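Ticket: Offset balance out of date on variable home loan
Product: Gekham Home Loan Portal
Opened by: Xinyi Zheng, Lurari branch
Assigned to: Amparo Chávez, lending systems
Opened: 19 Aug 2019
Status: Waiting on branch

Problem
Borrower has a variable loan with a linked offset account. The portal calculates July interest on the full loan balance, as if the offset were empty. The account itself shows the correct funds. Branch has had the borrower log out and back in, no change. Paper statement has the same error.

Notes from Amparo
Checked the link table. The offset was attached to the old loan number and didn't carry across when the borrower refinanced from 70 per cent to 65 per cent of valuation. Portal is reading the old number, which is closed.

Re-linked in Hulari at loan level. Interest preview now picks up the offset. Preview is not a posted figure, so please don't quote it to the borrower yet.

The overnight run rejected the correction with code 40, "effective date precedes link date". Backdated the link to settlement and put it back in the queue.

Reply from Xinyi
Preview looks right at our end. Borrower also asks whether the redraw limit is affected. It shows the same as before.

Notes from Amparo
Redraw isn't touched by this. It runs off scheduled repayments and ignores the offset.

Attachments

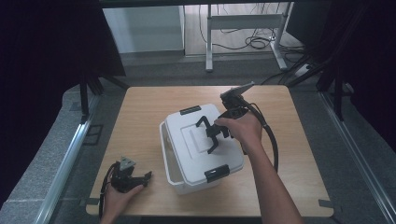
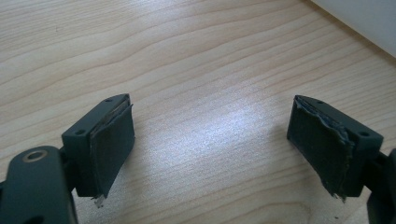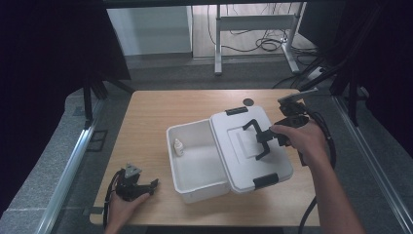 Steps left for branch
1. Wait for the July adjustment to post. Allow 4 business days.
2. Compare the posted interest with the preview. If they differ by more than rounding, reply on this ticket and leave it open.
3. Order a replacement statement through Nina. Choose "reissue", as "duplicate" will print the wrong one again.
4. Confirm the direct debit amount with the borrower. It should be unchanged.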